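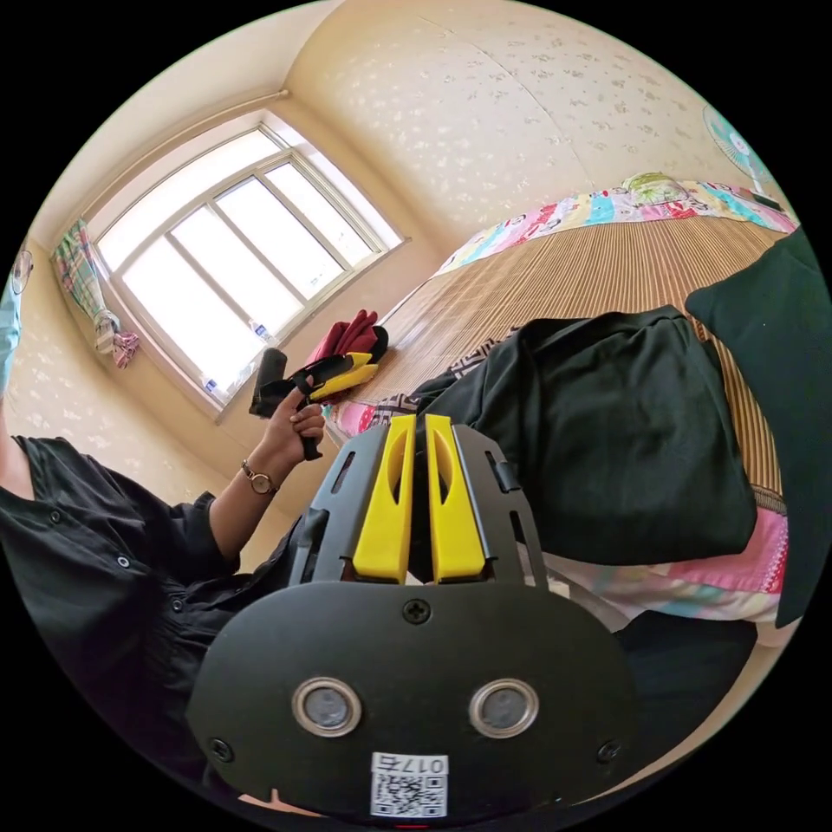
Figure 8.1 A small bedroom.

Chapter 8
Heat Loss in Small Rooms

8.1 Introduction

A room loses heat in two ways. Heat passes through the walls, floor, ceiling and windows, and it leaves with the air that escapes through gaps and vents. The first is called fabric loss and the second ventilation loss. Chapter 7 treated the house as a single space at one temperature. In this chapter each room is handled separately, and the bedroom is used as the standard case.

Small rooms need care for one reason in particular. As a room gets smaller, the area of its surfaces falls more slowly than its volume. A small bedroom with two outside walls can therefore need more heat per cubic foot than the living room below it. Installers who size radiators by floor area alone often miss this – the room then stays cool in November and the thermostat in the hall gives no sign of it.

The worked problems draw on the Lostell survey, a set of room measurements introduced in Chapter 3. Readers who skipped that chapter should look over Table 3.2 before going on, as the wall types listed there are used without further comment.

8.2 Terms used in this chapter

Fabric loss: the rate at which heat passes through the surfaces of a room, in Btu per hour.

Air change rate: the number of times per hour that the full volume of air in a room is replaced.

Design difference: the indoor temperature minus the lowest outdoor temperature for which the system is sized. Section 8.3 uses a design difference of 20 degrees for rooms next to an unheated porch or garage.

Inside walls are left out of the sum when the rooms on both sides are kept at the same temperature. Where they are not, the wall is treated as an outside wall with a smaller design difference. Closets built against an outside wall are counted as part of the room – their doors slow the movement of air but add little resistance of their own.

8.3 Fabric loss through a single wall

We begin with one plain wall that has no window or door.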